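Recovering a Sandal Sorting Cell After a Dropped or Mis-Gripped Item
Olach Handling Laboratory, Operating Procedures

Scope

This procedure applies to the two-arm table cells used for footwear placement. It covers fault 404 (grip lost) and fault 700 (item outside expected pose). It was revised in July after an incident in which an operator, Jordan Pickering, reached for a fallen sandal while the opposite arm was still enabled. The arm moved a short distance and struck the shelf. There was no injury, but the shelf had to be realigned.

Before you begin

Read the fault code on the cell monitor and write it in the log. Do not clear it yet. A cleared code cannot be recovered, and Eglė Laur will need it for the weekly fault review.

Procedure

1. Press the stop button on the operator side. Both arms must be stopped, including the arm that was not carrying anything.

2. Check whether either gripper is holding an item. If it is, support the item with one hand before you open the fingers from the manual menu. Never pull a sandal out of a closed gripper — the strap can catch on the fingertips and shift their alignment.

3. Compare the state of the table with the reference views. A sandal on its side is the usual cause of fault 700. The arched strap leaves an opening that the planner may accept as a grip point.

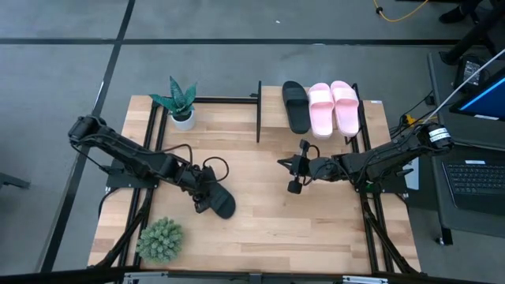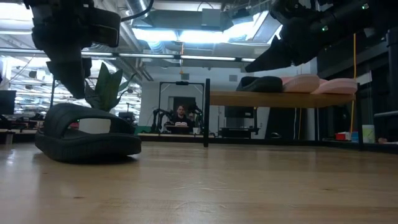
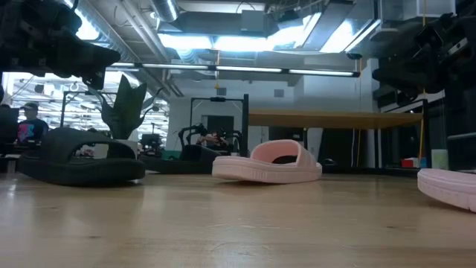

The first view shows a black sandal held at an angle in one gripper; in the second and third, a black sandal is lying on its side on the tabletop.

4. Return every sandal to its start position, sole down, and keep the straps clear of one another.

5. Run the homing routine at reduced speed with your hands behind the marked line. If an arm hesitates or makes contact, stop and call Martti Mäkelä.

6. Clear the fault and complete one full cycle under observation before you leave the cell.

Reporting

File form 1333 for any contact between an arm and a person, the shelf or the other arm. Completed forms go to Callum Treloar before the end of the shift.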